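Fetard – Orden para mesas pequeñas
Preguntas frecuentes

Inicio / Ayuda / Mesas y recipientes

En esta página respondemos a las consultas que más nos llegan por correo y en la tienda de Kallcombe sobre cómo organizar los objetos pequeños de una mesa. Las dudas sobre armarios, cajones y estanterías tienen su propia página.

¿Por dónde empiezo si la mesa está llena de cosas?

Retire todo lo que no haya usado en los últimos 20 días y déjelo en una caja aparte, con la fecha escrita en la tapa. Lo que queda se separa por tamaño. No compre ningún recipiente antes de hacer esta separación.

¿Cuántos recipientes necesito?

Para una mesa individual recomendamos cuatro. Con uno o dos se mezcla todo, y con seis o siete la gente deja de recordar qué va en cada uno. Si comparte la mesa con otra persona, puede añadir un quinto para las cosas comunes.

¿Tienen que ser iguales?

No. En los talleres aconsejamos que sean distintos en forma y color. Un cuenco, una caja, un vaso y un recipiente cuadrado se reconocen sin necesidad de etiquetas. Los juegos de recipientes iguales quedan bien en una estantería, pero en la mesa obligan a levantar la vista y leer.

¿Dónde los coloco?

Al fondo, en una sola fila, sin apilarlos. La mitad delantera se reserva para lo que se está haciendo. Deje espacio entre uno y otro para meter la mano sin volcar el de al lado. El más alto puede ir en cualquier posición, siempre que no tape a otro.

¿Para qué sirve la tabla del centro?

Marca la zona de trabajo. Lo que está sobre la tabla está en uso y lo que está fuera tiene que volver a su sitio al terminar. Una tabla clara sobre una mesa oscura ayuda a ver las piezas pequeñas, sobre todo anillas, tapones y tornillos. También sirve una bandeja sin borde o un trozo de cartón rígido.
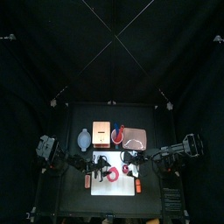
Cuatro recipientes en fila al fondo de la mesa y la tabla blanca delante.

¿Qué va en cada recipiente?

Depende de lo que usted tenga, pero este reparto suele funcionar:

Cuenco: piezas sueltas que se cogen a puñados.
Caja de madera: lo que no se usa todos los días.
Vaso: utensilios largos, con el mango hacia arriba.
Recipiente translúcido: cables, cordones y todo lo que se enreda.

Si su cuenco tiene asas pequeñas, póngalo en un extremo de la fila para poder cogerlo sin mover los demás.

¿Por qué un recipiente translúcido para los cables?

Para saber qué hay dentro sin vaciarlo. Un cordón blanco se distingue bien a través de un plástico rosa o azul. Guarde un solo cable por recipiente, o dos como máximo si son de colores distintos.

El vaso de los utensilios se me vuelca. ¿Qué hago?

Los utensilios largos se inclinan y desplazan el peso hacia un lado. Hay tres arreglos posibles: meter menos piezas, cambiar a un vaso de base más ancha o poner un puñado de arroz crudo en el fondo. El arroz hay que cambiarlo de vez en cuando. Halima Ekpo, que imparte el taller de los sábados, prefiere el vaso más ancho.

¿Y los bloques y las piezas grandes?

No necesitan recipiente. Se dejan a los lados de la tabla mientras se usan y luego se guardan en un cajón. Un bloque dentro de un cuenco ocupa el sitio de muchas piezas pequeñas y dificulta sacarlas.

¿Qué tamaño de tabla me conviene?

Mida la mesa y deje libre al menos un palmo a cada lado. En el catálogo la tabla mediana lleva la referencia 524. La grande está agotada y volveremos a tenerla en abril.

¿Cada cuánto hay que ordenar?

Al terminar cada sesión, durante 4 minutos como mucho. Si tarda más, es probable que haya demasiadas cosas en la mesa. Una vez al mes conviene vaciar la caja de madera y revisar el contenido.

¿Cómo limpio los recipientes?

Los de plástico se lavan con agua templada y jabón neutro. La caja de madera se limpia con un paño apenas húmedo y se deja abierta hasta que se seque – nunca la ponga a remojo. La tabla se puede limpiar con un paño y alcohol, pero pruebe antes en una esquina.

¿Sirve este sistema para una mesa infantil?

Sí, con recipientes de plástico y sin tapas difíciles. Las anillas y piezas pequeñas deben quedar fuera del alcance de los menores de tres años. Con niños mayores funciona bien pedirles que elijan ellos el color de cada recipiente.

¿Puedo usar recipientes que ya tengo en casa?

Por supuesto. Más de 11 participantes del último curso trajeron los suyos de la cocina. Compruebe solo que se apoyan bien y que caben en fila.

¿Hacen cajas a medida?

Las cajas de madera a medida las hace el taller Diller. Los pedidos se tramitan en nuestro mostrador y los atiende Oluwaseun Garba. Traiga anotados el ancho, el fondo y la altura.

¿Puedo devolver un recipiente suelto de un juego?

No, los juegos se devuelven completos. Los recipientes vendidos por separado se pueden cambiar con el tique de compra.

¿A quién escribo si mi pregunta no está aquí?

Use el formulario de contacto y ponga «mesas» en el asunto. Responden Qianru Yuan o Ifeoma Usman, de lunes a viernes.

Página actualizada el 11 de febrero de 2025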